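Catégorie : Carnet d'atelier – Robotique

Depuis le mois de mai, j'apprends à un bras robot à manipuler un gobelet bleu. Je le guide à distance, avec deux poignées, et il enregistre mes gestes. Hier j'ai fait 16 essais, dont quatre que je garde.
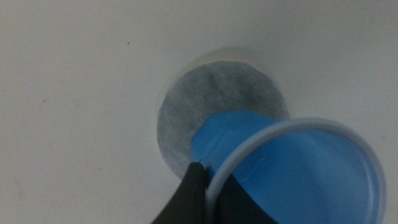

Le plus difficile pour moi est la lenteur. Si j'hésite, le robot apprend aussi mon hésitation – Mehrangiz me l'a répété plusieurs fois. Nous avons maintenant 343 démonstrations dans le projet Wutwood, et je voudrais refaire les premières, où ma main tremblait trop.

Articles récents
Régler les poignées sans se fatiguer
Ma première semaine chez Dellwood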